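Otden Lidwood 700 portable power station: review

Published May 31, 2024

The Lidwood 700 is a 700 W inverter and battery unit for small offices and workshops that lose mains supply for a few hours at a time. Otden sells it with a folding solar panel or on its own. We tested the version without the panel.

Output was measured with a Du Plessis plug-in meter. From a full charge the unit delivered 436 Wh at the AC sockets before it shut down, with a steady load of one desktop computer and a monitor. Voltage held within the stated limits until the last few minutes. The fan starts early and is louder than that of the Pralus we reviewed in September.

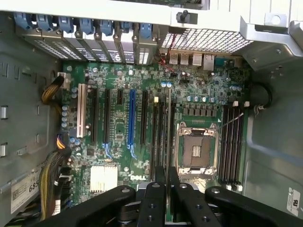 Inside a Dell desktop tower, with the expansion slots under the blue clips.

Changeover from mains to battery did not restart the computer in any of 7 attempts. A laser printer on the same socket tripped the overload cut-out each time it warmed up, and the manual does say to keep printers off it. Resetting means holding the AC button until the display clears.

Charging from the wall is slow. Otden quotes 1,000 cycles for the battery, a figure we have no means of checking. The solar input takes a standard barrel plug, but the lead supplied is too short to reach from a windowsill to the floor.

For: clean output, quick changeover, readable display.
Against: fan noise, short solar lead, no carry handle on the charger side.

Rating: 7 out of 10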